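Part-time furniture finisher wanted — Makowska workshop

Posted April 2021

Makowska repairs and refinishes tables, chairs and cabinets for homes and small restaurants. We are looking for a part-time finisher to join the bench team at our Prurna Street shop. The job is 14 hours a week to start, spread over 2 days. The days can be settled with the right person.

We moved into the larger unit in February and have taken on more dining tables since then. Most of the work is solid wood. Some of it is veneer, and you should know how to tell one from the other before you pick up a sander.

What you will do

Strip old varnish and wax by hand and by machine
Fill, sand and stain tabletops to match a customer's sample
Apply oil, shellac and water-based finishes
Write up each job card, including products used and drying times
Help load the van when a piece goes out

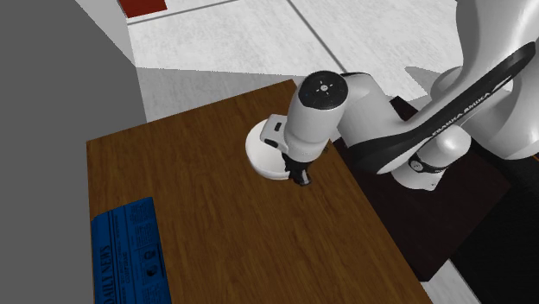 Brown wood-grain tabletop with lighter amber bands.

What we are looking for

You have at least a year of finishing work behind you, paid or in your own shop. We will ask to see two or three pieces, or clear photos of them. Color matching matters more to us than speed. You can lift your end of a table and stand for most of a shift. A driver's license is useful but not required.

We do not need a diploma. If you learned from a relative or at evening classes, tell us who taught you and what you worked on.

What we offer

Pay depends on experience and is discussed at the first meeting. We supply gloves, respirators and aprons. There is a tool allowance of $800 after the trial period, and you keep the tools if you leave. Parking is behind the building.

Masks are worn indoors at present, and each bench has its own extraction.

How to apply

Send a short letter and your photos to Felicja Śliwiński, Makowska, 561 Prurna Street. You can also drop them off at the front counter on weekday mornings. Please include a phone number. We will call people in for a paid half-day at the bench before making an offer — bring work shoes.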